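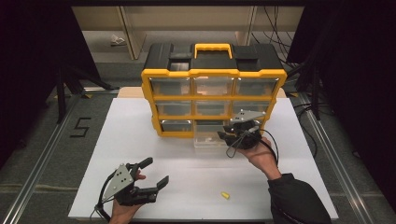 Home & Hobby > Sewing Room > Getting Organized

How to Sort a Big Pile of Old Buttons

If you have ever inherited a cookie tin of buttons, or three of them, you know the feeling of lifting the lid and closing it right back up again. I bought mine at an estate sale in Skeltstead one November, a whole pillowcase full for 20 dollars, and I let it sit in the hall closet until the following spring. When I finally got to the bottom of it I had 1,660 buttons, plus some hooks, a thimble and a good handful of lint. (Yes, I counted. It was raining.)

You don't need much. A light-colored surface, a couple of muffin tins, some soft cloths, a magnet, a needle and thread, and something with small drawers for when you're finished. Give yourself a long afternoon and put on a radio program you like.
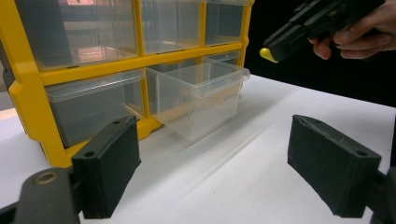
Marlene Oakes

Step 1. Pour out a little at a time

A cupful is plenty. I tried dumping the entire pillowcase on the dining table the first night and we ate supper on our laps for a week. Pick out anything that isn't a button and drop it in a jar to look at later. Broken buttons go straight in the trash, unless you do mosaics, in which case lucky you.

Step 2. Pull out the metal

Run the magnet slowly over the pile. It will pick up steel but leave brass and pewter behind, so go through again by eye. Rusty ones should be kept well away from everything else, and so should any plastic button that looks sticky or has a sharp, vinegary smell. Old plastics can break down and take their neighbors along with them, and I lost some very sweet pink ones that way before I knew better.

Step 3. Sort by what they're made of

Shell feels cool and heavy for its size when you touch it to your cheek. Plastic warms up right away. Wood you'll know, and glass makes a lovely little click against your tooth -- go gently, please, and wash it first. Use one muffin cup per kind and keep a "no idea" cup, because there will be plenty of those and you can't let them stop you.
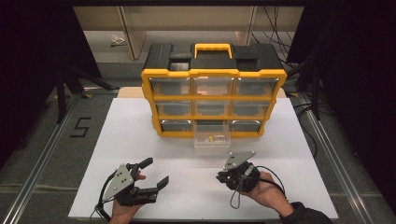 Step 4. Clean them the right way

Glass and most sturdy plastics can have a quick bath in lukewarm water with a drop of dish soap. Dry them on a towel overnight. Shell, wood, leather and anything covered in fabric should only be wiped, with a cloth that's barely damp for the shell and a dry one for the rest. Don't soak metal buttons. I know it's tempting!

Step 5. Match the sets

This is the part I could do all day. Go one color at a time, and when you find four or more alike, thread them together and tie a loose knot. I ended up with 33 sets, which left a great many loners, and those went in by color. If you only want buttons for mending, you could skip the materials altogether after cleaning and store everything by color and size.

Step 6. Put them away and label

Small drawers beat jars for me, since I can pull one out and carry it over to the sewing machine. Put a slip of paper in each with the material and the color, in pencil. Leave a drawer or two free for whatever comes home from the next sale. I keep shirt buttons closest to hand and the fancy glass up top where the grandchildren can't reach.
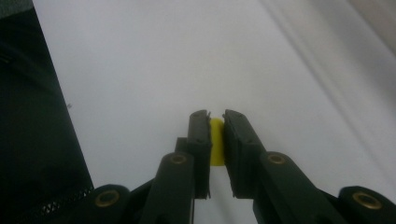
One reader from Grikham wrote in to say that she strings her sets on safety pins instead of thread and has never had a knot come undone in the drawer. She does warn that cheap pins will rust in a damp room, so buy brass ones. I've since tried it with my coat buttons, and I think I'll be redoing the rest this winter.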